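Flurstead Overseas Workers' Advice Service
Household Tips: Sharing a Kitchen in Contract Lodging

Tradespeople who take a posting abroad are often housed with colleagues from several countries, and the kitchen is usually the smallest room they share. The following guidance was compiled by Krisztina Hegyi and Lok-yiu Kong from the questions most frequently received by this office. It applies to lodgings with up to 6 residents.

On arrival

Agree on shelf space during the first evening. Each resident should have one shelf in the cupboard and one in the refrigerator, labeled in a language that all residents can read. Where residents do not share an alphabet, colored tape is sufficient.

Ask each resident which foods he or she does not eat or handle. Pans, knives and cutting boards used for pork, beef or fish may need to be kept apart, and it is easier to buy a second board than to settle a dispute in October over the first.

Dry goods

Rice, lentils and flour bought in bulk should be moved out of their sacks and into lidded containers on the day of purchase. In humid postings, place a few bay leaves in the flour and store it off the floor. Write the date of purchase on the lid. Salt and sugar should never be kept in identical jars.
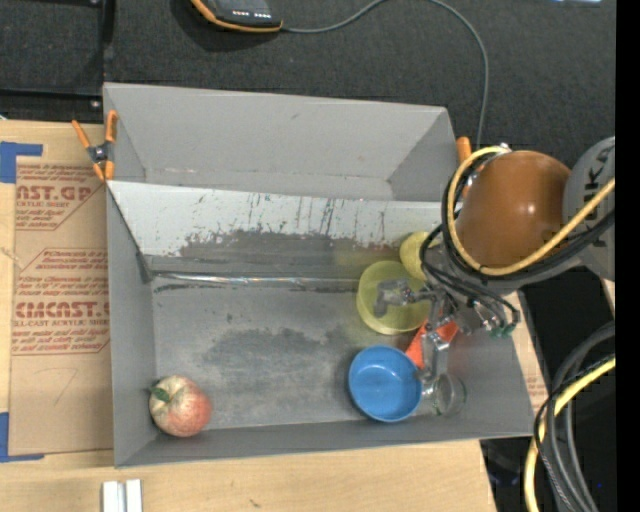 A large gray bin on a light wooden tabletop.

Spices brought from home lose their strength quickly near a stove. Keep whole spices in a dark cupboard and grind only what is needed for the week. Customs rules on seeds and leaves vary -- check them before packing.

Cooking on different shifts

Residents on night shift should be able to eat without waking the house. Leave cooked rice in shallow, covered dishes in the refrigerator, and eat it within a day. Reheat it once only, until it is steaming throughout. A portion of 400 grams of cooked rice is generally enough for two.

Leaving the lodging

Defrost the freezer the day before departure and prop its door open with a folded towel. Unopened food may be passed to the next resident; opened packets should be thrown away. Return all keys, including the pantry key, to the housing officer -- a missing key may be charged against the deposit.

Printed copies of this page are available from Attila Virág at the Flurstead office, room 216.

Page last reviewed Wed 10 May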